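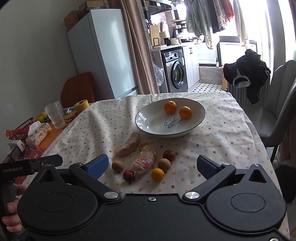 By Bart Declercq
Filed under: Exercises, Planning

How to write a tabletop injects list that people will use

Most injects lists I get handed are too long. Somebody on the planning team has read that a good tabletop exercise "keeps the pressure on," so there are 50 events packed into a morning, and by the coffee break the players are still arguing over number 4 while the facilitator quietly crosses things out. I have done the crossing out myself. It is a poor way to find out what an agency can do in a flood.

What follows is the method I used for the Dillness evacuation exercise in February. I don't claim it suits every team. It assumes a half-day tabletop, several agencies in one room and no real vehicles moving.

Start with the decisions

Before you write a single event, write down the decisions you want people to make. For Dillness we had 5. Who orders the evacuation? Who opens the shelter at Hernen? When does the county ask the state for help? The other two were about fuel and about who talks to the press.

If an agency sends you an objective such as "improve coordination," send it back. Ask which phone call they want to see made, and by whom. You may get a grumpy email. You will also get an objective you can test.

Write the injects

Give each decision no more than two injects. The first sets up the problem and the second makes it worse. Every inject needs a time, a sender, a receiver, a method (phone, radio, email, note on paper) and the text exactly as it will be read out.

Ours looked like this:

0920. From: Tambunan bridge crew. To: county operations desk. By radio. "Water is over the east approach. We have a bus on the wrong side with 358 on the list still to move."

Notice there's no hint about what to do. Planners love to slip in the answer, usually because they want their own agency to look good in the report. Take it out.

Check the numbers

Read every figure against the scenario map and the population sheet. Players will catch a mismatch in seconds and spend the next half hour on it, which some of them prefer to the hard part.

Do a dry run

Sit down with one person who didn't help write it and read the whole list aloud. We did ours on a Sunday and lost 2 injects, both of which I had liked.

A word on software. We tried Sumano for sending injects out on a timer. It worked, but the timer doesn't know the room is stuck, and a facilitator with a printed sheet does. Use it if your players are in different buildings - otherwise I'd save the money.

After the exercise

Write down what each player did next to each inject, with the time, before anyone goes home. Skip the satisfaction survey, or at least don't quote it. People who had a pleasant morning will score the exercise highly whether or not the shelter ever got opened. In our case it opened 50 minutes late, and that went on the first page of the report.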